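# El cajón rojo pequeño sobre la encimera: ¿lo quito o lo dejo?

**Flanstead_norte** · 15 oct 2020

Buenas a todos. Escribo desde un piso de alquiler y el español es mi tercera lengua, por favor corrijan si algo no se entiende.

Tengo una cocina muy pequeña y los muebles de abajo tienen solamente 31 cm de fondo útil, porque detrás pasan tubos. Por este motivo muchas cosas viven encima de la encimera. Hace dos años compré un organizador de plástico con un solo cajón, marca Nilia, de color entre rojo y naranja. Lo usaba para los sobres de té, las gomas, las pinzas de cerrar bolsas. Con el tiempo se llenó de todo, y la semana pasada lo vacié por completo en una bolsa.

Ahora tengo dos opciones:

- quitarlo y poner las cosas pequeñas en un cajón de la cocina, que ya está casi lleno;
- dejarlo, pero con una regla más estricta de lo que puede entrar.

Mi pareja prefiere la primera. Yo dudo. ¿Qué harían ustedes?

---

**azulejo_viejo**

Quitarlo. Todo lo que se queda en la encimera atrae más cosas. Yo tuve uno parecido y cada vez que lo abría encontraba pilas gastadas, tornillos y una llave que no abre ninguna puerta de mi casa.

Si los sobres de té son muchos, una lata con tapa y ya está.

---

**mermelada9**

> Todo lo que se queda en la encimera atrae más cosas.

No estoy de acuerdo. Atrae cosas lo que no tiene función. Mi encimera tiene el aceite, la sal y el bote de los cucharones desde que vivo aquí, y no han criado.

@Flanstead_norte, ¿qué medidas tiene el cajón por dentro? Con eso se puede decir algo útil. Sin medidas hablamos de filosofía.

---

**Flanstead_norte**

Mañana lo mido bien. De momento puedo decir que un paquete de té entra tumbado pero no de pie. Los sobres sueltos entran de pie si los corto un poco, y esto no me gusta hacerlo.

La lata la pensé también. El problema de la lata es que mi pareja toma un té y yo otro, y en la lata se mezclan los olores. El mío es ahumado, muy fuerte. Quizás soy demasiado exigente con esto.

---

**azulejo_viejo**

Dos latas.

---

**mermelada9**

Dos latas ocupan más que un cajón, azulejo. Y además no se apilan si son redondas.

---

**azulejo_viejo**

Las hay cuadradas. Las mías son cuadradas y llevan una encima de otra desde enero sin caerse.

---

**tornillo_y_taco**

Yo entro por otro lado. Antes de decidir, ¿cómo se limpia ese cajón? Lo que a mí me molesta de estos organizadores de plástico es el rincón de atrás, donde se acumula polvo y migas. Si sale entero, lo llevas al fregadero y en un minuto está. Si tiene tope y no sale, yo lo tiraría hoy mismo.

Otra cosa: en cocina el plástico coge grasa del aire. Cuanto más cerca del fuego, peor. Mínimo al otro lado del fregadero.

---

**Flanstead_norte**

Sale entero, pero hay que levantarlo un poco al final, porque tiene un tope pequeño. La primera vez tiré demasiado fuerte y pensé que lo había roto.

Está lejos del fuego, en el tramo de encimera que queda entre la nevera y la puerta. No cocinamos allí. Más bien es el sitio donde dejamos lo que traemos de la calle, y quizás este es el verdadero problema.

---

**tornillo_y_taco**

Entonces el cajón no tiene culpa. Lo que tienes es una mesa de entrada dentro de la cocina. Pon un gancho para las llaves y una bandeja para el correo fuera de allí, y después decides lo del té.

Lávalo con agua templada y jabón de platos, sin estropajo verde, que lo raya. Sécalo antes de meter papel o cartón.

---

**nueve_tazas**

Hola, leo mucho y escribo poco. En mi caso el organizador se quedó y lo que cambió fue el contenido. Le puse una norma: solamente cosas de una misma tarea. En el mío van las cosas de cerrar (pinzas, gomas, cinta, el rotulador para la fecha). Cuando aparece una pila, sale al momento. Lleva así bastante tiempo y todavía cierra bien.

Con el té haría igual: solo té y el colador. Las pinzas a otro sitio.

Para separar los dos tés compré unas separaciones de la casa Cuvinier, que se cortan con tijera. Me costaron 350 de los puntos que dan en el supermercado, así que no sé el precio en dinero. Las corté mal la primera vez y me quedaron cortas; mejor hacer antes una plantilla de cartón.

---

**mermelada9**

Lo de la plantilla, muy recomendable. Y si es para separar olores, el separador no hace nada: el olor pasa por arriba. El té ahumado va en bolsa cerrada o en frasco. Dentro del cajón, si quieren, pero cerrado.

---

**nueve_tazas**

Tiene razón mermelada, yo no tengo té ahumado y no lo pensé. Para olores mis separadores no sirven.

---

**azulejo_viejo**

Sigo pensando que sobra. A ver, estamos comprando separadores, frascos, plantillas y un gancho para salvar un cajón de plástico. Si en una semana sin él no lo echas de menos, ya tienes la respuesta y te ha salido gratis.

---

**Flanstead_norte**

> Si en una semana sin él no lo echas de menos

Esta prueba me gusta, pero tengo una dificultad. Sin el cajón, las cosas están ahora en la bolsa, y la bolsa está encima de la encimera. Ocupa más que antes. Mi pareja se ríe.

He separado la bolsa en montones sobre la cama y salió esto:

- sobres de té de los dos tipos, algunos caducados
- pinzas de bolsa, la mitad con el muelle flojo
- gomas secas que se rompen al estirarlas
- el manual de un hervidor Rinaldi que ya no tenemos
- velas de cumpleaños usadas
- un destornillador pequeño (lo busqué todo el verano)

Después de tirar lo malo queda muy poco. Esto me hace pensar que el cajón es suficiente y que incluso sobra sitio.

---

**tornillo_y_taco**

El destornillador, a la caja de herramientas. Lo digo muy en serio, es lo primero que vuelve a caer en el cajón.

Las velas usadas, fuera. Cuestan nada y la mecha ya no prende igual.

---

**mermelada9**

Las velas se quedan. Son para la próxima tarta, no hace falta que prendan como el primer día. Yo las guardo con los moldes.

---

**tornillo_y_taco**

Con los moldes, vale. En el cajón del té, no.

---

**rincon_de_pasta**

Pregunta de alguien que acaba de llegar al hilo: ¿y no cabe dentro de un armario alto? Quiero decir el organizador entero, con su cajón. Yo tengo uno en la balda de abajo del armario de las tazas y se abre igual que en la encimera. Así la encimera queda libre y no se pierde el cajón. Hay que mirar que la puerta abra del todo, si no el cajón choca con ella.

---

**Flanstead_norte**

@rincon_de_pasta Lo he probado ahora mismo. Entra justo, pero la bisagra de mi armario está en el lado malo y el cajón roza con la puerta. Se abre hasta la mitad. Además mi pareja no es alta y tendría que mirar dentro subida a algo. Gracias por la idea, en otro armario funcionaría muy bien.

---

**rincon_de_pasta**

Qué lástima. Entonces encimera, pegado a la pared y con el resto despejado. Un objeto con sus cosas dentro no es desorden, en mi opinión.

---

**azulejo_viejo**

En la mía sí lo es, pero la cocina es tuya y yo aquí ya he dicho lo que tenía que decir. Cuéntanos cómo queda.

---

**nueve_tazas**

¿Y qué más tienes en ese tramo? Si hay un bol o una cesta, ojo, que ahí se va a mudar todo lo que saques del cajón. Me pasó con el frutero.

---

**Flanstead_norte**

La decisión de los dos, después de hablarlo en la cena, es dejar el cajón un tiempo más, solo para té, y con el té ahumado en un frasco cerrado que pondremos en otro sitio. El manual y las gomas ya están fuera, y el destornillador en su caja (gracias, tornillo). Respondo también a nueve_tazas: sí hay un bol, el beige, hondo, al lado izquierdo del organizador, y de momento sigue vacío; intentaré que no sea el nuevo cajón de las pilas. La calabaza de juguete naranja y blanca se queda contra la pared al otro lado, esto no se negocia en mi casa. Al cajón todavía le falta una pasada con el paño, tiene un poco de polvo en el fondo, y el cartón blanco con la parte de arriba amarilla que está delante del bol tiene que encontrar su sitio también. Si alguien sabe cómo poner una etiqueta en un tirador blanco que es como un marco abierto, sin superficie para pegar, le agradezco la idea, porque yo solo pienso en atarla con un hilo.
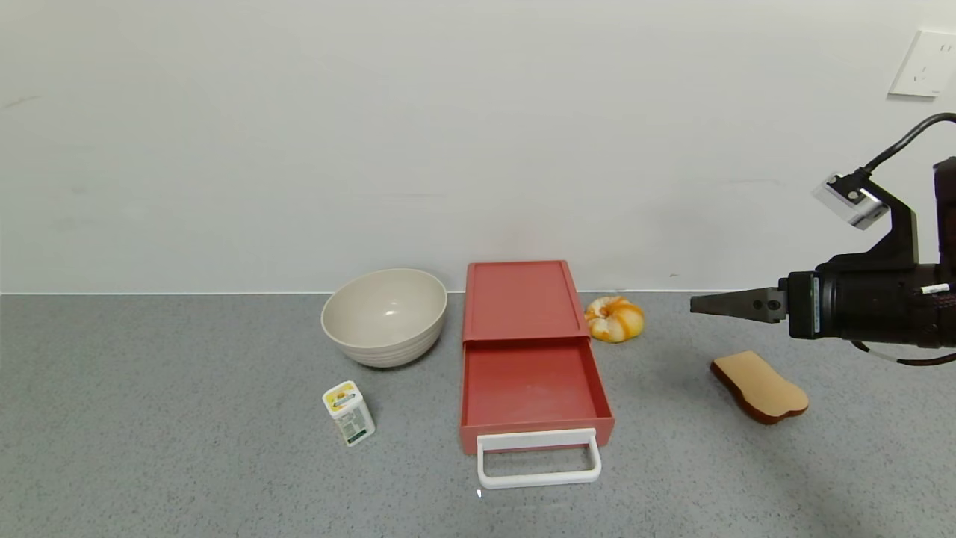
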